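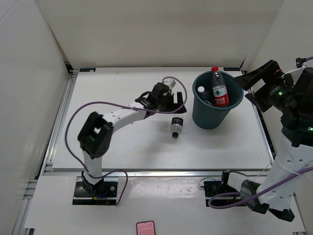

Every robot needs a checkup, and a robot with two arms needs a bigger one! At the Serra workshop, a two-armed robot practices picking up bottles and putting them in a bucket, and before it gets to practice, a person has to make sure it is fit and ready. That job belongs to Annunziata Ferri. She starts at the bottom, where each arm stands on a black plate, and works her way up past the elbow to the gripper, the part that does the grabbing. Look for the purple cable that loops around each arm. A cable carries power or messages, a bit like the nerves in your own body, so it gets a very careful look.

Why is the cable so loopy? Try this. Tape one end of a piece of string to your shoulder and the other end to your wrist, and pull it tight while your arm is bent. Now straighten your arm. Pop! The tape comes off. Robot arms have the same problem, so the cable needs some slack – that means extra length – for the biggest stretch the arm can make. Too much slack is trouble too, because a big floppy loop can catch on things.

Annunziata switches the power off before she touches anything. Then she runs her fingers along each cable and feels for flat spots or cracks. She wiggles the plugs gently. Next come the bolts. Every time an arm starts and stops it gives a tiny shake, and after almost 300 hours of tiny shakes a bolt can start to turn all by itself!

She tightens bolts with a special tool called a torque wrench. It clicks when the bolt is tight enough. Click! Stop pushing!

Then it's the fingers' turn. Dusty fingers slip on smooth plastic, so she wipes them with a soft cloth and checks that they close evenly.

The last part is the most fun. Everybody steps back, the power goes on, and the arms move very slowly to their starting pose, which the workshop calls "home." If an arm stops a little bit off, the robot's idea of where its hand is will be off too, and it could close its fingers on nothing but air. Fixing that is called calibration (say it like this: kal-ih-BRAY-shun).

Her helper, Guido Grasso, writes it all down in the robot's notebook. Last March he wrote, "Left arm, plug loose, pushed back in, all good." The next checkup comes after 300 more hours of work.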